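Prurow publica guia de boas práticas para braços robóticos em cozinhas partilhadas

8 de junho de 2020

Olá a todos! Escrevo em nome da Prurow e venho com uma notícia que me deixa mesmo contente: o nosso guia de boas práticas para braços robóticos em cozinhas e copas está pronto e pode ser pedido gratuitamente a partir de hoje. São 23 páginas, escritas em português corrente, com fichas que se podem imprimir e pôr na parede (eu sou das que ainda gostam de papel na parede, paciência).

A ideia começou em fevereiro, numa reunião com a Kollier, que instala braços deste género em apartamentos com serviços e pequenos hotéis. Perguntei que regras seguiam quando o robô trabalhava numa bancada onde também se faz café, e a resposta foi um silêncio simpático e depois três respostas diferentes. Havia manuais do fabricante, claro, e havia as normas gerais de segurança das máquinas, mas quem limpa a bancada às sete da manhã não vai abrir uma norma. Faltava uma coisa mais perto do dia a dia!

Juntámo-nos então à Kollier e à Parry, que faz formação para equipas de limpeza e manutenção, e passámos semanas a ler registos de trabalho. No total foram 1,298 registos, alguns com uma linha só, outros com parágrafos inteiros de desabafo. Deu-me imenso gozo lê-los, confesso, e quase tudo o que está no guia vem de lá: cabos que roçam onde não devem, garrafas demasiado perto do sítio onde o braço vai passar um lenço de papel, gente que estica a mão para tirar uma caneca sem avisar.
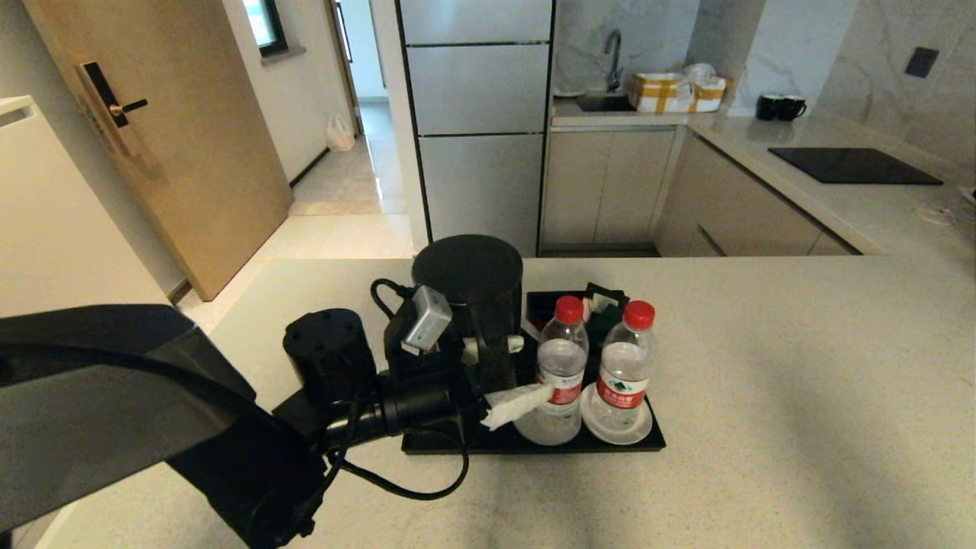

BOAS PRÁTICAS | BANCADA E LIMPEZA

O capítulo da bancada é o mais comprido e foi o que deu mais discussão. Tarefas leves, como segurar um lenço de papel amarrotado junto a um tabuleiro com garrafas de água, parecem inofensivas e por isso mesmo quase toda a gente as fazia sem verificar nada. O guia pede agora uma verificação curta antes de cada sessão: ver por onde passam os cabos, confirmar que as curvas pendentes não podem prender em nada, afastar do percurso do braço o que não faz parte da tarefa e combinar em voz alta quem fica junto ao botão de paragem.

Sobre os objetos altos e estreitos (garrafas, frascos, copos de pé) tivemos conversas intermináveis. A Kollier queria proibi-los no alcance do braço, a Parry achava isso impraticável numa cozinha a sério. Ficou assim: podem lá estar se fizerem parte da tarefa, com a tampa fechada, e com o braço em velocidade reduzida durante toda a aproximação. Se uma garrafa estiver em cima de um pires ou de outra base pequena, conta como objeto instável e o operador trata-a como tal. Parece um pormenor de nada, eu sei, mas foi dos pontos mais pedidos pelas equipas.

Depois vem a higiene. O papel que tocou numa superfície vai para o lixo e não volta ao tabuleiro - esta regra é curtinha e está em letra grande. As pinças limpam-se no fim de cada sessão e sempre que se muda de zona, e o produto usado tem de ser um dos que o fabricante do equipamento aceita. Placas de indução e lava-loiças têm ficha própria: placa desligada antes de o braço se mexer, torneira fechada, e nada de trabalhar com água a correr ao lado dos motores.

REGISTO E FORMAÇÃO

O guia traz 2 modelos de registo, um para a sessão normal e outro para incidentes. O segundo inclui os quase-acidentes, e aqui insistimos bastante! Uma garrafa que abanou e não caiu também se escreve. Quem preenche não precisa de saber programar nem de usar palavras difíceis, basta dizer o que estava na bancada e o que o braço estava a fazer.

A Parry vai dar sessões de formação à distância com base neste material, em turmas pequenas. A primeira turma segue com as equipas do Tarwood, o nosso projeto-piloto de apartamentos com serviços, e as inscrições para as seguintes abrem quando esse grupo terminar.

Convém dizer que o guia não substitui a avaliação de riscos de cada local nem a legislação em vigor. É um documento de trabalho e vai ter revisões - já tenho uma lista de coisas a mexer no capítulo dos cabos.

Para receber o guia ou marcar uma conversa, escrevam para o gabinete de comunicação da Prurow através do formulário de contacto do nosso site. Respondo eu, normalmente no próprio dia.

Sobre a Prurow
A Prurow prepara guias, fichas e auditorias para quem usa automação em espaços partilhados com pessoas.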